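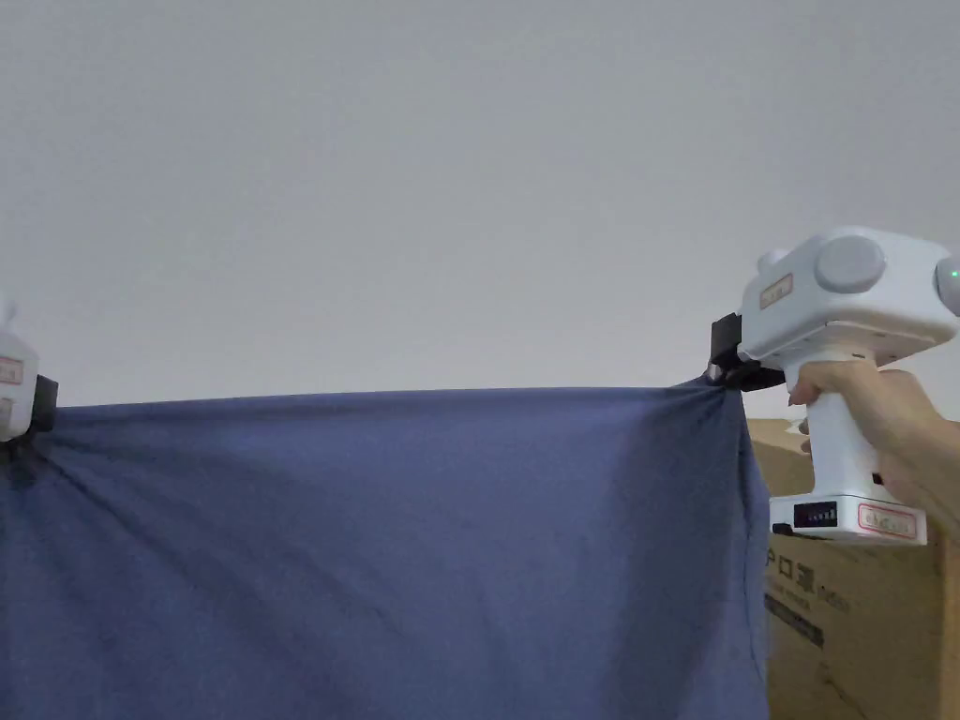 Gristska Linen Service – Operations Meeting, September

Present: N. Rengifo (chair), K. Gamage, P. Jayawardena, S. Bepari (minutes)
Apologies: R. Weerakoon

1. Minutes of the previous meeting
Approved with one correction: under item 4, "Akl depot" should read "Coltorberg depot".

2. Stock count
Jayawardena reported 1211 flat sheets in circulation and 298 held in reserve. Pillowcase figures from Coltorberg were not received before the meeting. Carried over.

3. Water softener
The Flevia unit is regenerating more often than its schedule allows. Gamage has checked the salt level and the valve timer – both within limits. Inlet hardness to be tested before a service call is booked.
Action: Gamage

4. Rejected items
41 items were returned by the Akl clinic, mostly for torn hems. Bepari asked that tears and stains be logged under separate codes. Agreed.
Action: Bepari to revise the return slip

5. Delivery times
The Akl clinic has requested a drop before 7:30 a.m. Not possible with two vans on the current route. Rengifo to reply and offer 8:15.

6. Other business
None.

Meeting closed at 3:40 p.m.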